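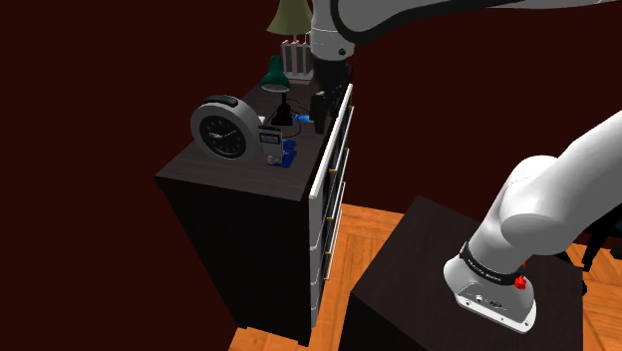

Tall dresser in dark brown-gray, white-edged drawers

The Haratus Meeting Timer

I've sat through more city council meetings than anyone should, first as a reporter for a weekly and then as deputy clerk in Londia, and the public comment period is where things go sideways. Somebody gets four minutes, the next person gets two and a half, and by the time you're at the third speaker on the zoning item there's yelling from the back. So I built a timer. That was 278 meetings ago (I keep the agendas in a drawer, don't ask) and it's still the only thing I sell.

The Haratus is a two-sided countdown clock for the dais. The speaker sees the big numbers, the chair sees the same numbers plus the name of whoever's up next. Green light, then yellow with 30 seconds left, then red. There's a chime, and you can turn the chime off. Please try it with the chime on first! Panagiotis Kadrić, who chairs the planning board over in Drulis, swore he'd never use it and now he won't start without it.

The clerk runs everything from a small keypad with a ten-foot cord. I get asked for a wireless one all the time and I'm still saying no, because I've watched a council president walk off with a remote in his coat pocket. The keypad has a pause button for when a member interrupts the speaker — and they will interrupt the speaker — so the resident gets that time back.

It holds 200 names. If you have more sign-ups than that, you have a stadium problem and I can't help you. Names can be typed in on the keypad (slow) or loaded from a spreadsheet on a USB stick (much better). At the end of the night it saves a plain log with each speaker's start and stop times, handy for the minutes and very handy when someone writes in to say they got shorted.

In the box: the clock, the keypad, the power supply, a table stand, a wall bracket with screws, and a printed guide Bujar Živković wrote for me after he got tired of my phone explanations. Large print, spiral bound. Extra guides are free, just ask.

Part number 2269 is the standard model. The Kelmendi version is the same clock with a second display on a 50-foot cable, for rooms where the lectern faces away from the dais. Order that one if you have to think about it.

Purchase orders are fine. I ship in the order they come in, and October gets slow because of budget hearings, so get yours in before that if you can. Email works better than the phone after 5 p.m.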